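Two Arms, One Table, and a Lot of Blue Tape

October 8 blog housekeeping first: the comment form is fixed, so please stop emailing me your comments (I did love getting them, though).

OK, so. Several of you asked what I thought of the Clorker starter package after I mentioned back in July that we'd signed up for the trial. The trial is over, the invoice is sitting in my inbox, and I have opinions!

Quick background if you're new. I work in a small shop that packs mixed orders, the kind where one box gets a bowl, a scarf and some tiny thing that rolls away the second you look at it. We've been curious about getting arms to do some of the sorting for ages, but everyone we talked to wanted to sell us a whole cell with a fence around it. Clorker is a setup service. You bring the arms and the table, and they bring the software, the grippers, the layout plan and a person who comes and gets you going. Our person was Mabli Sayce, and I'll say right now that she was the best part of the whole deal.

The first surprise was how homemade the layout is. I was expecting some fancy printed mat. What you get is brown kraft paper, blue tape, and a PDF telling you where the lines go. The cells are there so you and the software can agree on where things start out, and then you put stuff in them and let the arm have a go. Bowls, bins, a bit of cloth, whatever you've got.
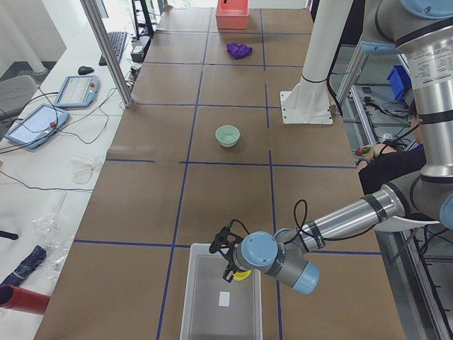

The gripper over the clear bin, with the mint bowl waiting its turn.

The grippers are plain two-finger ones and I really like them. Small hard things are easy for them. Bowls are fine as long as you teach the pickup at the rim and don't get greedy with the speed. Cloth is where I lost most of an afternoon. A flat cloth is hopeless because the fingers just skate over it, but if you scrunch it up first there's something to grab, and then it goes pretty well. Mabli told me this on day one and I didn't listen, because I am me.

Teaching a new item takes me 14 minutes now. The first one took 60, and that was with help. You jog the arm from the pendant, save your points, tell the software which cell it's working from, and run it slow. Then you run it slow again. There's a practice mode where it goes through the motions with the fingers open, and I'd use that every single time, even when you're sure. Especially then!

Now the grumbles.

The manual is bad. It's written as if you've already read it once. The section on two arms sharing a table is a page and a half, and one of those pages is a diagram with no labels. We have two arms, so this was kind of the page I needed. I ended up on the phone with support, who were lovely and picked up fast, but they read me the same page and a half.

The cables are the other thing. Between the arms, the pendants and the little boxes, you will have black cables all over your desk, and the kit comes with exactly zero clips. Buy clips. Buy more than you think.

And then there's the tape. I laid ours by eye, the way the PDF says you can, and then I fussed over it and pulled pieces up and put them back down, and it got pretty ragged.
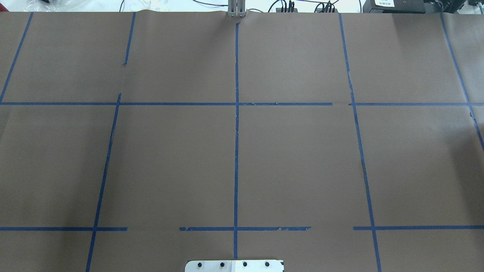
The software doesn't care nearly as much as I did, as it turned out in my case. You touch off a few points at setup and it works from those, so a wonky line is mostly a problem for the human who is trying to put the bowl in the right cell. I still think that for this money they could throw in a long ruler. The paper is cheap enough that I plan to redo the whole sheet before we start on real orders, and next time I'll do the long lines first and leave them alone.

About the money. The starter package was 400 a month for us, with the grippers on loan and Mabli's visits included. You can add extra cells to the plan later, and they don't charge for each new item you teach, which I checked twice. I also got quotes from Udeo and Gendow. Udeo looked slick but wanted a year up front. Gendow was cheaper, only they don't do visits at all, and after my afternoon with the cloth I know I'm not a no-visits kind of person.

Would I pay for it again? Yes, and we are. We've signed up for another 10 months, starting with the small hard items and the bowls, and leaving anything floppy to people for now. If you have one arm and a bit of patience, I think you'd be happy with it. If you have two arms, ask for the longer training visit before you sign, and ask them to walk you through the shared table part in person.

Someone wanted to know if it works with the Pasaribu gripper too. Support told me yes, with an adapter plate, but I haven't tried it. If you have, leave me a comment – the form works now!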